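Student Research Prizes Should Pay for the Second Year

Every March our college hands out its undergraduate research awards, and every March I sit on the side of the hall with the other teaching staff and clap. The students deserve it. I have no quarrel with any of them. My quarrel is with what the prize is for.

This year there were 90 entries across the sciences and engineering. The top award went to Tahira Awan for her work on clay bricks made with river silt. She tested 675 bricks over eight months, and her talk was clear and well argued. She received a certificate, a plaque and 800 dollars. Then she graduated, and the silt project stopped. Her samples are on a shelf in the materials lab with her handwriting on the tags, and no student has signed up to carry on with them.

The same thing happened the year before with Elie Twal and his water filter. He had a good result at small scale. The obvious next step was to run the filter for a full year in a real house and see whether it clogged. That is dull work. It doesn't make a good poster, and it can't be finished between September and the spring deadline. So it was not done.

I teach in the engineering department, and I see how the deadline shapes what students choose. They come to me in the fall with a question they care about, and within two weeks they have trimmed it down to something that will give a graph by February. I help them do it. I would be a poor adviser if I didn't.
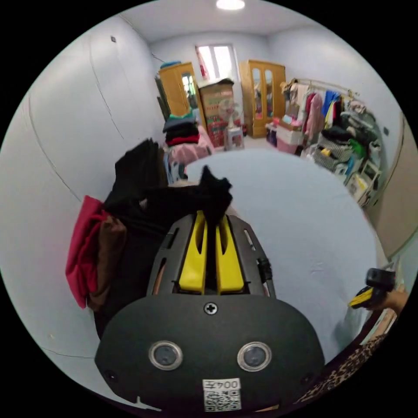 My proposal is simple. Split the money. Give half of each award at the ceremony, as now, and hold the other half for whoever repeats or extends the work the next year. It could be the same student, if he or she is still enrolled, or a younger one who takes over the notebooks. The second half would be paid for a written report, even if the report says the first result did not hold up.

Imad Jaber, who runs the awards office, told me he worries that students would see this as a cut. Some will. Four hundred dollars is less than eight hundred, and for many of our students that difference is a month of groceries. I would rather see the total go up than see anyone lose out, and I have asked whether the Farah fund, which now pays for the banquet, could cover the gap. A cheaper dinner seems a fair trade to me.

The other objection comes from my colleague Ziad Saab. He says repeating another person's work teaches a student nothing new. I disagree with him on this. My best student in recent years, Phúc Hồ, spent her whole junior year trying to get the same numbers as an older thesis on beam cracks. She could not do it, and she learned why -- the load cell had been set up wrong. She knows more about measurement than most people I went to graduate school with. She did not enter the awards, as there was no category for what she had done.

The awards rules come up for review before the fall term. I have sent in a one-page version of this proposal, and I would ask other advisers to read it and write in, whether they agree or not.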